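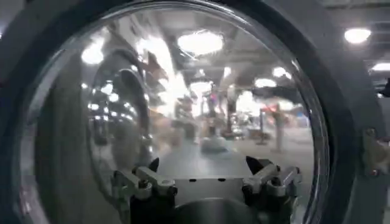
Mallberg Front Loader in Gray: Review After 14 Months

We bought the Mallberg in August of last year to replace a top loader that had started walking across the laundry room floor. It has run almost every day since, mostly towels, work clothes and bedding.

The first thing to know is that it is loud on spin. The wash itself is quiet enough that you can talk over it, but the final spin carries through a closed door. Leveling the feet again after the first month helped a little. If your laundry is next to a bedroom, keep that in mind.

Cleaning results are good. Grass stains and cooking grease come out on the normal cycle with no pretreating. The quick cycle takes 34 minutes and is fine for shirts that are only sweaty. It does not do much for mud. Towels come out of the high spin with less water in them than they did with the old machine, and the dryer finishes sooner.

The door is large and opens wide, so a queen comforter goes in without a fight. The latch closes with a firm push. Twice it failed to lock and I had to open and close it again before the cycle would start. It has not happened lately.
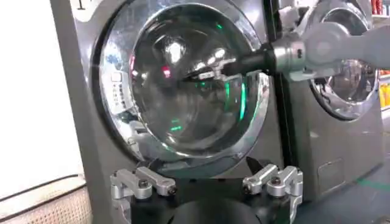

The gray machine with its chrome door rim and tinted glass.

Looks matter less to me than how a washer works, but people do ask about it. The gray is easy to live with and hides lint better than white. The chrome is another story – it shows every fingerprint, and the domed glass picks up reflections from any light in the room. The tint also makes it hard to check on a load unless you get up close. I wipe the rim with a damp microfiber cloth on weekends and leave it alone otherwise.

The rubber seal needs attention. Hair and lint collect in the bottom fold, and if you shut the door right after a load it will start to smell. I leave it open a few inches overnight. The detergent drawer pulls straight out for rinsing.

I looked at the Shirima before buying. It had a better display and a shorter warranty, and the store wanted more for delivery – that settled it. I would buy the Mallberg again for a basement or a separate laundry room. For a small apartment I would keep looking.

Filed under: Laundry > Washers > Owner Reviews

Related reviews
Shirima Compact Dryer: Small Drum, Long Cycles
Paletti Rolling Laundry Cart
Grulleo Wall-Mounted Drying Rack
How to Clean a Washer Door Seal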